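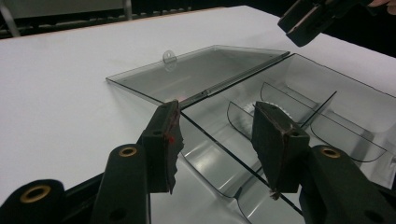
Lindiwe Pretorius
Columnist, Home and Habits

Tue 18 November

My sister-in-law gave me a set of compartment boxes in July. She meant it kindly. She had been in my kitchen looking for a drawing pin and had met the drawer, and a week later a parcel from Divomer turned up with a note saying "You'll thank me". I have not thanked her yet, and I'd like to set out why.

You know the sort of box. See-through plastic in a smoky grey, hinged down one long side, with a little tab that snaps the lid over the base and dividers to keep one kind of small thing away from another kind of small thing. They are sold for screws, beads, fishing tackle, pills, earrings and the bits that come off model aeroplanes. The shops have put them near the tills. Herell, where I go for light bulbs, now has a whole bay of them, and I have watched grown people stand in front of it with the expression they used to keep for cakes.

The claim is that if you can see a thing, you can find it. I don't believe this, or I believe it only of people who already knew where the thing was. My father kept his fixings in tobacco tins, none of them labelled, and could put his hand on a brass cup washer in the dark. What he had was a memory of putting it there. I have transparent boxes and I still go through every one, because from the outside a tinted box full of small metal objects looks like a tinted box full of small metal objects.

Then there are the dividers. Somebody in an office has decided how many kinds of thing I own and how big each kind is. Many of these boxes have curved dividers, so that you can scoop the last washer up the slope with a fingertip, and I will admit that the slope is a good idea. It's the best thing about them. But a slope takes up floor, and anything long has to lie across it at an angle and then the lid won't shut. My picture hooks fit. My spare fuses fit. The allen keys, which were the reason for the whole exercise, went back in the drawer the same afternoon.

And what do you do with the single object? Every household has them. A small white cog, say, with good sharp teeth, obviously from something, and nobody can say from what. In the drawer it can lie about with the rest and trouble no one. Put it in a compartment of its own and it becomes a category. You have to decide about it. I spent most of a Sunday deciding about things like that, and at the end of it I had kept all of them, only now they had rooms.

A friend who works for Movum, the removals people, tells me they can always spot a sorted house. The boxes come out of the cupboards beautifully, and half of them are shut on nothing. People buy the set, fill two, and keep the others for a day when they will own more kinds of screw. I looked in our hall cupboard after she said this and found three empties behind the hoover. I had been storing storage.

I am told that I'm missing the pleasure of it. My neighbour swears by the Phuthong range and empties hers out on to the table every few months, wipes each section and puts it all back. She finds it restful, and I can see that. A clean table with one open box on it is a nice thing to sit down to, and I have had duller evenings. But that is a hobby, and it ought to be sold as one. When it is sold as a way of saving time I want to know whose time, and when I get it back. I bought my flat in 2012 and I doubt that in all the years since I have lost a full day to looking for drawing pins. I lost one in July to putting them away.

There is also the snap. The tab on the lid is a small piece of plastic that has to bend every time, and on two of mine it has already gone white at the fold. When it goes, the lid swings, and the whole collection is on the floor and mixed together again. A drawer can't do that unless you pull it right out, which admittedly I have done.

So I've come to a sort of settlement. One box stays, for the sewing machine needles and bobbins, which are tiny, come in distinct sorts and get used often enough for me to know the sorts. The tea-light holders, fuses, hooks and keys have gone back where my sister-in-law found them. She is coming for Christmas. I shall leave the needle box out on the side, open, and see whether she goes near the drawer.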